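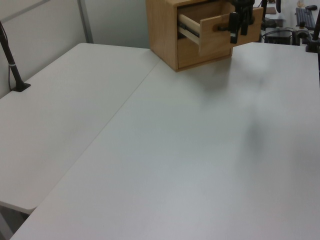
Start them on a drawer and they'll quit by the weekend, a reader from Saltham wrote to me after the first edition, and would I please go back to stacking blocks like every other book on the shelf.

Building Arms at Home > Part Two > Chapter 6: Pulling and Pushing
October – from the Sivholm workshop
Last updated: October

I thought about that letter for a long time, and I'm keeping the drawer! Blocks are fine, and you did plenty of them in Chapter 5, but a block goes wherever you carry it. A drawer has its own idea of where it's going. It slides along one line, and if your arm pulls even slightly off that line, something has to give (in my case it was a finger joint, then a servo horn, then the whole cabinet, which came skating across the bench toward me).

My first arm was a kit from Iston that I'd changed so much there wasn't a lot of Iston left in it. I brought it down to the shared workshop at Sivholm, clamped it to the end of a table and wrote what I thought was a very clever program: go to the drawer front, close the fingers, back up in a straight line. It ran beautifully in the air. With a drawer in its grip it shook like a wet dog. The trouble was that I'd measured the straight line from the arm's base, and the cabinet was sitting a couple of degrees off square to it. Two degrees doesn't sound like much until you're stuck between a rail that won't bend and a motor that won't give up.

So this chapter is mostly about giving up a little, on purpose. We'll turn down how stiffly the arm holds its position, let the drawer do some of the steering, and have the program check the motor current as it goes, so it can tell a drawer that's sliding from one that's stuck. You'll need the Harju controller board from Chapter 3, the two-finger gripper, and a small cabinet with drawers. Wood is good – it's forgiving and you can sand it. Pick one where the front gives the fingers an edge to hold once the drawer is partway out, and leave the very first crack of opening for Chapter 7, where it gets its own headaches.

Before you power anything up, set the current limit to 233 in the settings file and the move time to 2000 milliseconds. Yes, that's slow. Leave it slow. Then put the drawer halfway out by hand, bring the gripper in until one finger rests on the outer face, and turn to Exercise 21 with your other hand near the stop switch.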